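Search the list archive
Enter keywords Go

To: Starkcombe Natural History Network, members' list
From: Elsie Paewai, Records and Surveys
Subject: Re: Swift nest counts and the timing of the second visit

Dear members,

Thank you to those who replied to the circular of last month. The question below was raised by the Fendow group, and as several other groups have asked much the same thing, I am answering it on the list.

> We understand that the second visit to each nest site has been moved
> to a later date. Several of our recorders feel that this will miss
> birds which fail early and leave. Could the Network explain why the
> change was made, and whether records gathered under the old timing
> will still be accepted? We have 10 sites at Pirihi alone and would
> not wish to see that work set aside.

The change follows a review of the 3,628 nest records held for the district. A large share of second visits had been made while adults were still sitting, and on those visits recorders were seldom able to say whether young were present. The later date falls when chicks are being fed and calls from the nest are easier to hear from the ground. We accept that some early failures will go unrecorded, and the form now has a separate box for sites where birds were seen in April or May but not afterwards. 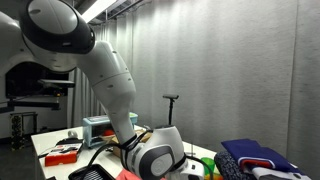
Records made under the old timing will be accepted in full. They will be kept as a separate series and will not be merged with the new counts, as the two cannot fairly be compared year on year. The Pirihi sites are of particular value, being the longest unbroken run we hold, and we would ask the Fendow group to continue there under both timings if it has enough recorders to do so -- one extra visit to each site would be sufficient.

Groups are also reminded of the following points.

Each visit should last at least one hour and should end at dusk. Please do not use recorded calls to draw birds out. Sites on private land require the owner's consent before the first visit, and the consent form must reach this office before any record is entered.

The Skasow group has asked whether nest boxes may be counted. They may, provided that they have been in place for 3 seasons or more and are marked as boxes on the form.

Completed forms may be sent by post or left at the Starkcombe office, which is open on Wednesday afternoons.

Yours faithfully,

Elsie Paewai
Records and Surveys
Starkcombe Natural History Network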